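Spent most of September on the grippers for the shirt folder and people keep asking where it stands, so I'll put it all in one thread.

The goal is small. Two arms on a bench, one T-shirt or button-up at a time, folded well enough to go in a drawer. Dindo Lumbao and I are building it in the shared shop at Drerden, and whatever can be done at home gets done at home.

The arms aren't finished. The left one is waiting on a shoulder bearing. What we do have is a pair of hand-held grippers with the same fingers the arms will get, so the folding motions can be worked out by hand first.

Fingers are printed in yellow, with a slot in the face of each one. First version had no slot and a smooth tip. It held denim fine and dropped every thin jersey shirt we own.

Second version had teeth. Good grip, left marks on the collar of a shirt belonging to Hui-mei Chuang. She has been decent about it.

Third version is the current one. Slotted, parallel, and they close tight enough to pick up a single layer at the hem. That was the hard part – the old ones always took front and back together or nothing.

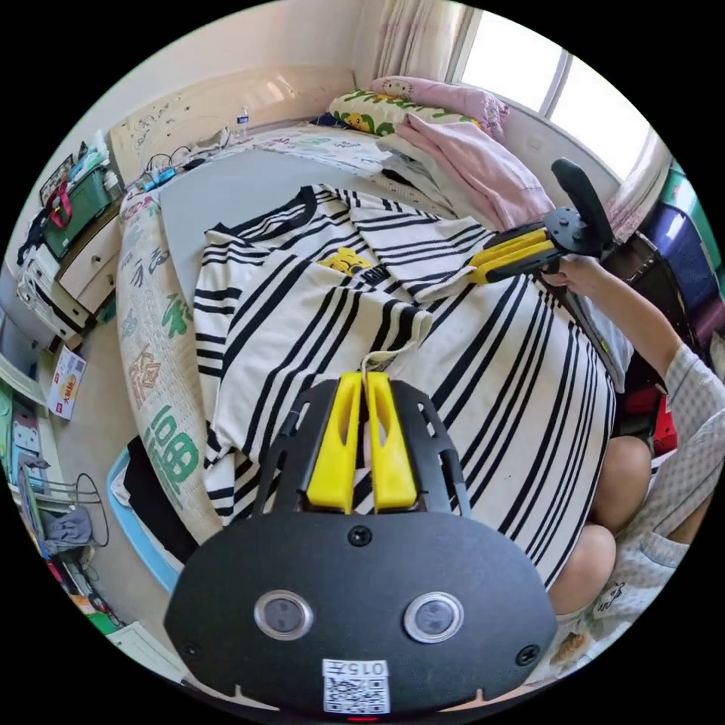

Striped shirts are good practice. You can tell from the stripes if the fabric has twisted, and so can the software. Plain dark shirts are still the worst case and I'm leaving them for later.

Working order for now: flatten, sleeves in, sides in, hem up to the collar. Yichen Yan does hem first and gets a neater result, but it needs a wrist turn close to 90 degrees that the Konurska wrist joint can't make without hitting its own cable.

We could reroute the cable. Dindo wants to. I'd like to see one complete fold before we take anything apart again.

Soft surfaces change things more than I expected. On the bench the fingers slide under the hem. On a mattress they push the sheet down and you have to come in at a lower angle. I keep separate notes for each.

Someone asked about the springs. They're from Zukitz, the light ones. The medium ones wore out my thumb in one evening and didn't hold any better.

Neema Owino is writing the part that finds the collar. It gets confused by hoods, so no hoods yet.

Still on the list: new pads for the right gripper, a stop so the fingers don't close past center, and a proper mount for the left arm. The clamp we have walks 5 mm every time the arm swings out.

Pacita Cabrera offered a bag of old work shirts from Calimlim for testing. Yes please. Long sleeves especially, we're short on those.

Files for the fingers go up once the stop is done. The version I sent a few of you has a screw hole in the wrong place, so please don't print that one.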